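About us | People and Methods

Posted in August by Finbarr Madigan

Hello! I'm Finbarr, and I look after the teaching side at Stukunik. We're a small research company with one stubborn interest, which is how to get robots to handle soft things. Clothes, mostly. A mug keeps its shape when you pick it up, but a jacket turns into something else every time you touch it, and that's the bit that got me hooked.

Lise Robichaud and I started the place after we'd both worked at Duggan, where we spent far too long steering a robot arm with a joystick (my thumbs have never forgiven me). Lise's idea was to leave the arm out of it while we're teaching. You take the gripper in your own hands, do the job the way you'd do it at home, and record how the gripper moves. The learning comes afterwards, from the recordings.

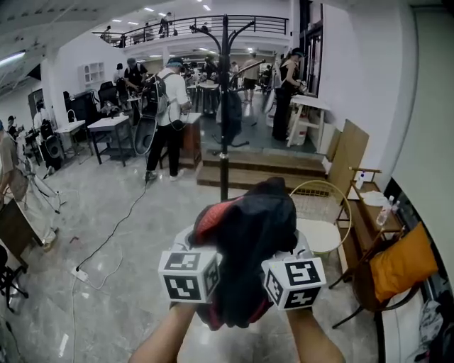
Page last changed: August, by Lise R.

The white cubes with the black patterns are our markers. Each pattern is different, so the software can tell which cube it's looking at and work out which way the gripper is turned. We call the whole method Pellar, after nothing in particular, and it's still the thing I'm proudest of!

We like to work in busy rooms with coat racks and chairs and people wandering about, and that was a bit of a fight early on. Our first 200 recordings were all made at one tidy bench, and the robot that learned from them was hopeless anywhere else. So we started again with 600 recordings from different rooms, using all sorts of fabric. When we tested the new version on garments it had never met, it got 167 out of 200 onto the hook. Most of the misses were sleeves, which fold in on themselves and hide the collar, and Lise is working on that now.

The next project is Lorkotham, which is the same idea with 2 grippers at once, for folding. It's slow going and I drop a lot of shirts. If you'd like to come and try a gripper for an afternoon, drop me or Lise a line and we'll find you a jacket.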